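Home | Notebook | Bench pages | Stores | Log in

Bench notebook, Clavcombe workshop
November, started just after lunch

Right, chairs and the lunch-table clear-up. I said I'd write this one down properly because the last entry was four words and a coffee ring, and I couldn't make head or tail of it when I came back to it.

The room was a state again. We'd pushed the tables together for the morning and left them like that, so there were crumbs along the join, somebody's tape measure, a bag of cable ties and most of a lunch all in one heap. I took the food side first. Bakery bits go in the lidded tub now, the one on the Nerkus shelf, and the tub goes back on the shelf and does NOT live on the windowsill. (I wrote the same thing in the summer. I then left it on the windowsill.)

After that the moulded seats, which are the bit I like least. They slide about when you stack them and they show every single mark! I tried the Korncombe cleaner diluted one part to 30 and it was fine on scuffs but left a bloom on the shiny side, so I went over them again with plain water and a dry cloth. Much better. Old pencil marks still need a rubber — a proper white one, the pink ones smear. 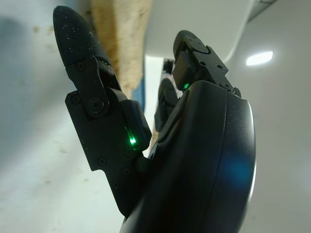
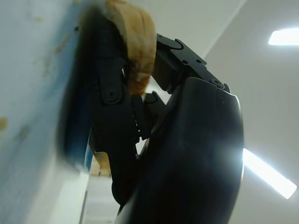
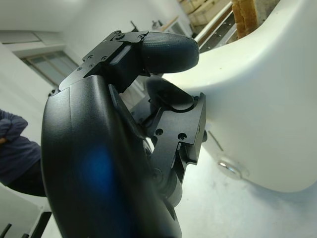
Photos: Clavcombe workshop notebook, November

The lumpy orangey-brown thing in the second one is the sort of shape I keep grumbling about. Anything soft with folds in it needs a decent hold, but squeeze too hard and if it's bread you've got crumbs everywhere and if it's cloth you've got a crease. I've been setting soft things down on a tray and moving the tray, which is slower for one item and miles quicker for a tableful.

The big white curve in the third is a different sort of nuisance, all smooth and glossy with nothing obvious to get hold of. My rule with big mouldings is to go for an edge every time and leave the flat of them alone. I wiped the edges down before lifting today and it did feel less slippery, though that might be me wanting it to.

Stacking: I got 3 high before I stopped trusting it. Rezende sheet says you can go higher with the felt pads in between, but the pads are in the stores cupboard and the stores cupboard is behind the tables. So 3 it is until the tables go back.

Stock, while I think of it. The cloths are order line 1367 if anyone's doing the form. We're well into the last box. The bin liners come in the 2000 carton and I don't want another one of those, there's nowhere to put it and it splits down the side the minute you drag it.

Still to do:
- tables back against the long wall
- find felt pads, put them somewhere a person can reach
- try the cleaner weaker, on the underside of one seat first
- wash the tub lid, it's got a sticky ring
- return the tape measure to whoever is missing one

Stopped at half four. Floor swept but not mopped, and the bucket's got a crack near the handle, so carry it from underneath.

Back to top | Contact the workshop | © Clavcombe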